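Sorkach hand gripper kit

The Sorkach is a pair of hand-held grippers sold as a kit by Postow, for recording handling tasks that are later used to train robot arms. One gripper per hand, cabled. First units went out in April. Price at launch was 3033 for the pair, single grippers not sold.

Background

Designed by Giuliana Quispe, who had earlier worked on the Quezada bench arm. The idea was to have the operator's tool and the robot's tool share the same fingers, so recordings carry over without much fiddling. Early versions had a trigger on the outside, dropped after testers complained of sore thumbs.

Construction

Two facing fingers on each gripper, dark green, on pivoting arms with brass-coloured bushings. The fingers come off with small screws. Each gripper has its own camera, the feed goes down the cable to a recorder box (the Unon, sold seperately). Cable length is a common gripe. A spare set of finger pads ships with every kit, replacement pads come in packs of 4.

Use

Normally used at a table, standing or seated. Tasks are short, with small household or workshop items. Sessions of 100 recordings are typical, the recorder holds 4000 before it needs clearing. Both grippers have to be switched on before the recorder will start.
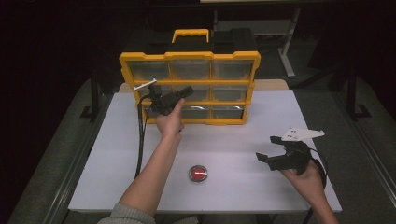
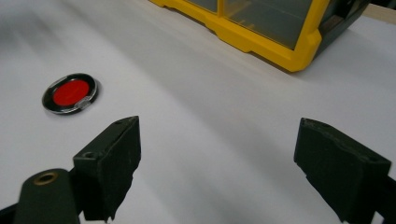
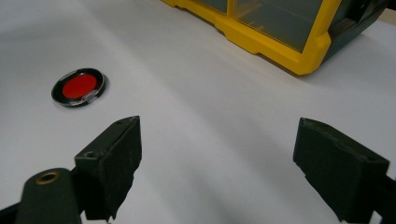
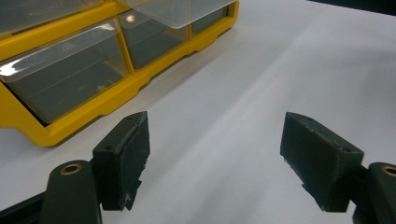

Sorkach kit in use at a white table with a yellow parts organiser. First picture: both grippers held. The other three: view from a gripper, fingers open.

Reception

Mostly good. Reviewers liked the weight and the wide opening of the fingers. Complaints were about wear on the grip material, particulary along the lower inner edge of the pads, and about the cables getting in the way when both hands cross over. Postow has said a cordless version is being looked at, no date given. Some users cut their own pads from sheet rubber, this voids the warranty on the fingers but not on the rest.

Versions

The current version is the second. Changes from the first: stiffer arms, quieter fan in the recorder. Pads from the first version do not fit.

See also
Quezada bench arm
Unon recorder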